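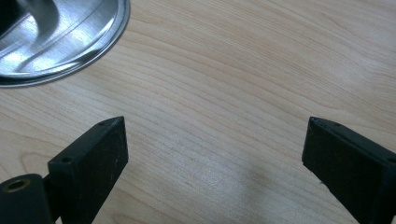 Home Articles Issues Authors About Contact
Search this journal Search Advanced

4.2 Homework conditions and recall of period terms

Students in the evening group did their art history reading at home and completed the term cards before the next class. The cards covered 83 terms, from contrapposto to sfumato, and were the same ones used in the morning group. Each student filled in a short sheet on where the work was done, and most named a table in a shared room. A table of this kind, with pale, wavy-grained wood and a steel bowl resting on it (Figure 3), was classed as a "shared surface" in our coding, as opposed to a desk kept for study. The coding follows Pichler, with one change: library tables were given their own class.

Figure 3. Shared surface, home setting.

Of the 420 sheets returned by December, 27 could not be coded and were left out. The rest were matched to scores on the slide test, in which students saw a work for 40 seconds and wrote down its period, medium and one formal feature. Students who worked at shared surfaces scored slightly lower on period but no lower on medium. The gap was widest for the Baroque and Rococo slides, which both groups mixed up often.

Tutoring may account for part of this. The Goltex school offered online tutoring through Clalleo from four in the afternoon, and students with a desk of their own signed up more often. At Detov no tutoring was offered, and there the gap in period scores was small. We did not record how long each tutoring session lasted, so the two effects cannot be fully separated here.

Scoring was done by Notburga Schwaiger and a second reader who did not see the homework sheets. They disagreed mainly on formal features, where an answer such as "strong light" could be read as a comment on the painting or on the slide. These answers were given half credit. Section 4.3 repeats the comparison with the formal feature item removed.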